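4. Getting the Tracker to Lock Onto the Marker Cubes

By now you should have Plemgate installed and the head camera streaming. If you still get a black preview window, go back to section 3 before you start here, or you'll be chasing the wrong problem for an hour (ask me how I know!).

What we're doing in this section is teaching the software where each hand-held gripper is. Plemgate finds the square codes on the cube, works out the cube's pose from them, and then applies a fixed offset to get the pose of the fingertips. So there are two things to get right – the detection and the offset – and I like to do them in that order.

1. Open the Tracker tab and load the profile called condedus_pair. It already has the code IDs for the left and right cubes in it.

2. Set exposure to manual. I start at 500 and work down until the black squares look properly black in the preview. Auto exposure will fight you every time a white plate or a bright tablecloth comes into view.

3. Put one simple object on the table and hold a gripper on each side of it, with the cubes turned so the camera gets a good look at the codes. Keep still for a few seconds.

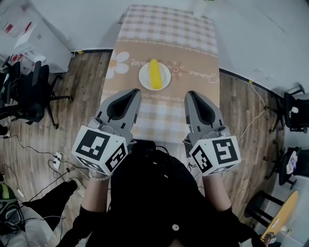
Fig. 4-1. Starting pose for the lock test, one gripper on each side of the plate with the corn.

4. Press Lock. You want both rows in the status panel to turn green. If only one does, tilt that cube a little toward your face and try again. I find a small turn of the wrist does more than moving the whole arm.

5. Let it collect 300 samples. The counter stops by itself and a jitter plot pops up. A nice flat line is what we're after, and a few little spikes are fine.

Note: If left and right come up swapped, please don't swap the grippers in your hands! Click Swap IDs in the profile and save it under a new name.

6. Now the offset. Go to Tools > Tip Offset, touch both tips to the same spot on the table, and press Capture. Do this in a few different places, near and far, then hit Solve.

7. Check the residual in the log. If it's over the limit, Plemgate prints a warning and keeps your old offset, so nothing gets broken.

Caution: Never edit the offset file while a recording is running. The recorder reads it again each time it opens a new chunk (every 200 frames by default), and you'll end up with half an episode on one offset and half on the other. I lost a whole Sunday of takes that way.

Once the solve goes through, wave the grippers around slowly and watch the 3D view. The two little models should follow along without hopping. If they do hop, raise Smoothing one notch and repeat step 5.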